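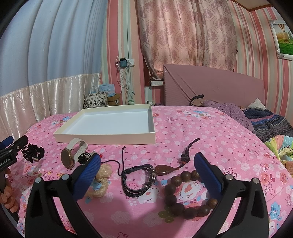 Small accessories get lost in a bedroom for one reason: they are put down on whatever surface is nearest, and that surface changes from day to day. A shallow tray with a fixed position removes the variable. The method below sorts everything on the bed first, because a mattress gives a large working area at a convenient height and nothing rolls off it easily. Lay the pieces out in a loose row in front of the empty tray, as with the hair ties, the wristwatch and the beaded bracelet on the pink floral sheet, so that each can be picked up without disturbing its neighbour. A patterned sheet does hide very small items. If you have earring backs or loose beads to deal with, spread a plain tea towel over the pattern before you begin.

Reading time: 6 minutes

Choosing the tray

Depth matters more than floor area. Walls of 30 mm are enough to stop a watch sliding out when the tray is carried, and low enough for fingers to reach the base at a flat angle. Deeper boxes encourage stacking, and stacked accessories tangle. A plain rectangular shape fits against the back of a drawer or shelf and wastes no corners.

A smooth inner base wipes clean with a damp cloth. Its drawback is that metal cases skate about on it. Cut a piece of thin felt slightly smaller than the base and lay it in without glue, so it can be lifted out and shaken. Felt sheds for the first week or two; run a lint roller over it before use.

Pale interiors show dust sooner than dark ones, but they also show black hair ties and dark clasps clearly. For daily use I would take the pale one every time.

Sorting

Handle the pieces by type, in this order.

Hair ties. Pull off any trapped hair. Stretch each tie once and let it go. If it does not return to its former size, or if the elastic crackles, throw it out. Fabric ties with ruffles can be washed by hand in lukewarm water with a little mild detergent, squeezed in a towel and dried flat. Do not put them on a radiator, as heat shortens the life of the elastic.

Watches. Wipe the case and the back with a dry, soft cloth. Metal bracelets collect grime between the segments; use a dry soft toothbrush across the links, then along them. Pale straps show marks from sleeves and should be wiped weekly. Water should be kept away from the case unless you know its rating and the seals are in good order.

Bracelets. Check the thread or elastic at the knot, where it fails first. Hold the bracelet over the tray while you check it. Beads on a weak thread should be restrung now, or put in a closed envelope with the job written on it. Do not return them to the tray.

Laying out the tray

Heavy items go at the back and soft items at the front. A watch with a closed bracelet can rest on its side, which keeps the clasp from rubbing on the case back, but it will fall over if the drawer is pulled sharply. Rolling a face cloth and placing it inside the strap cures this. A bought watch cushion does the same for more money.

Hair ties tangle with anything that has a clasp. Keep them in their own section, divided off with a strip of stiff card. To make the divider:

1. Measure the inside width of the tray.
2. Cut the card 20 mm longer than that width and 5 mm lower than the walls.
3. Score and fold a 10 mm tab at each end.
4. Fix the tabs to the walls with removable adhesive putty.

Do not use double-sided tape on a painted or paper-covered wall. It takes the surface with it.

Bracelets should lie flat in a single layer. If they overlap, there are too many for the tray, and the ones worn least should go into a box in the wardrobe.

Where to put it

The tray should stand where the items come off, normally the bedside table or the top drawer of the chest. Bathrooms are unsuitable. Steam gets into watch cases and dulls plated metal, and hair elastics perish faster there as well. Keep the tray out of direct sun – white and cream plastics yellow on a south-facing sill, and a felt lining fades unevenly.

In a drawer, the tray will drift backwards each time the front is closed. Two small squares of non-slip matting under the rear corners hold it in place. Mine has stayed put since May in a Skodora chest with rather stiff runners.

Upkeep

Once a month, empty the tray on to the bed, shake out the lining and wipe the base. Put back only what belongs there. Coins, receipts and spare buttons arrive without being invited and should be moved on the same day.

Watches not worn for some time may still be kept in the tray, but a flat battery should be removed promptly by someone with the proper case tool. Leaking cells damage the movement.

A note on perfume: spray it before putting on a bracelet or watch. Alcohol attacks some coatings and stiffens certain cords. The same applies to hairspray, which leaves a sticky film that holds dust. If the film is already there, a cloth barely dampened with soapy water will lift it from glass and metal. Dry the piece fully before it goes back.

Text: Arne Wiegand. Last checked 25 February 2026.

Contact | © Jendutari Household Notes | Back to top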